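Section 4: Preparing and Fitting the Shelf Boards

Read this section through before you open the finish. The Kedum wall shelf is supplied with the steel rails and brackets only. Boards are bought separately, either from Coststead or from your own lumber supplier. If you have not yet fixed the rails to the wall, go back to Section 3.

4.1 What you need

Boards, cut to length
Sandpaper, 120 and 220 grit
Clear water-based finish or hardwax oil
A lint-free cloth or a foam brush
Drill with a 1/8 inch bit
Screws from bag C
Tape measure, square and pencil
Safety glasses and a dust mask

4.2 Choosing a board

The brackets take boards from 3/4 inch to 1 inch thick. Do not use particle board for spans over 24 inches, as it will sag under books. Solid softwood and edge-glued panels are both suitable. Edge-glued panels stay flatter in rooms where the humidity changes with the seasons.

Look down the length of each board before you buy it. A slight bow can be pulled flat by the screws. A twist cannot, and the board should be exchanged. Avoid boards with loose knots within 2 inches of a bracket position.

Leave the boards flat in the room where they will hang for at least two days. Place strips of scrap wood under them so that air reaches both sides.

4.3 Cutting to length

1. Measure the distance between the outer faces of the two end brackets.
2. Add 2 inches. This gives a 1 inch overhang at each end.
3. Mark the cut line with a square on the face and both edges.
4. Support the board on both sides of the line and cut on the waste side.
5. Hold the cut board against the brackets to check the length.

CAUTION: Wear safety glasses when cutting. Clamp the board. Do not hold it down with your knee or hand near the blade.

4.4 Sanding

1. Sand both faces with 120 grit, moving with the grain.
2. Round the front edge lightly so that finish does not wear through at the corner.
3. Wipe off the dust with a slightly damp cloth and let the board dry.
4. Sand again with 220 grit, using light pressure.
5. Vacuum the board, then wipe it with a dry cloth.

Sanding across the grain leaves scratches that show clearly once a finish is applied. If you use a power sander, finish the last pass by hand.
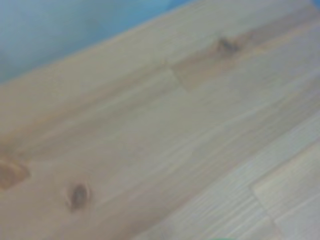 Figure 4-2. Light-colored board with fine grain running lengthwise.

Color varies between boards and within one board. Lay all your boards side by side and decide on the order before you finish them. Pale wood darkens with daylight, so do not leave objects standing on a new shelf in one place for the first few weeks.

4.5 Applying the finish

1. Stir the finish. Do not shake it.
2. Coat the underside first, then the ends.
3. Turn the board over onto scrap strips and coat the top and the front edge.
4. Allow the coat to dry for the time given on the can.
5. Rub down lightly with 220 grit and wipe clean.
6. Apply a second coat in the same order.

NOTE: Both faces must get the same number of coats. A board finished on one side only will cup.

CAUTION: Cloths used with oil finishes can catch fire on their own. Spread them flat outdoors to dry, away from anything that can burn, or soak them in water and seal them in a metal can.

4.6 Fitting the boards

1. Rest the board on the brackets with the back edge against the rails.
2. Check that the overhang is equal at both ends.
3. Mark the screw positions from below through the bracket holes.
4. Take the board down and drill pilot holes 1/2 inch deep. Wrap tape around the bit as a depth mark.
5. Put the board back and drive the bag C screws by hand until snug.
6. Check the board with a level, front to back and side to side.

Do not use the longer screws from bag B. They will come through the top of the board.

4.7 Before loading

Let the finish harden for a full week before placing books or plants on the shelf. Load limits for each bracket spacing are listed in Section 5. Retighten the screws after the first month, and again when the heating season starts.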